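Linke Hand

Als Ronaldo Pascual den Vertrag unterschrieb, stand darin »Vermittlung häuslicher Fertigkeiten«. Gemeint war Wäsche.
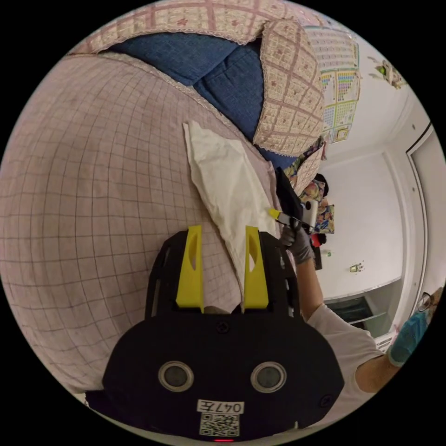
Dreizehn Euro die Stunde zahlte Ovirmont, dazu die Fahrt bis Bistach. Ronaldo hatte in seinem Leben schon mehreren Leuten etwas beigebracht, seinem Neffen das Radfahren, einer Aushilfe das Mangeln. Alle hatten irgendwann zurückgefragt. Die Greifer fragten nichts. Man drückte sie zu, man ließ sie los, und irgendwo wurde daraus angeblich Verstand.

»Natürlicher«, sagte Frau Nwankwo von der Tür her. »Sie falten, als würde Ihnen jemand zusehen.«

»Mir sieht ja auch jemand zu.«

»Denken Sie sich das weg.«

Er dachte es sich weg und nahm das weiße Tuch an der Ecke. Mit den eigenen Fingern hätte er den Saum gespürt. So spürte er einen Griff aus Kunststoff und weit vorn, wie am Ende einer Grillzange, einen Widerstand, der auch das Laken sein konnte. Es war das Laken. Er ließ los und begann von vorn.

»Den Fehler auch mitnehmen?«, fragte er.

»Alles. Gerade die Fehler sind wertvoll.«

Das hatte sie schon beim Kissenbezug gesagt. Ronaldo fragte sich, weshalb man ihn dann nicht schlechter falten ließ, zum doppelten Satz.

200 Durchgänge standen im Plan. Beim neunten tat ihm das Handgelenk weh, und er merkte, dass er das Tuch anders anfasste als zu Hause: flacher, langsamer, die Ellbogen am Körper. Er faltete, wie er glaubte, dass eine Maschine falten würde. Wenn die es nun von ihm lernte, von wem hatte es dann wer?

Er sagte es Frau Nwankwo. Sie schrieb etwas auf — vermutlich die Uhrzeit.

»Flirkness macht das mit Fernsteuerung«, sagte sie. »Da sitzen die Leute mit Brille im Keller. Sie haben es noch gut.«

Um sieben hörten sie auf. Ronaldo zog die Handschuhe aus und legte das Tuch zusammen, nebenbei, während er nach seiner Jacke sah, Kante auf Kante, zweimal umgeschlagen.

Frau Nwankwo starrte auf das Bett.

»Genau so«, sagte sie. »Können Sie das noch mal machen? Mit den Greifern?«

Er hatte die Jacke schon an.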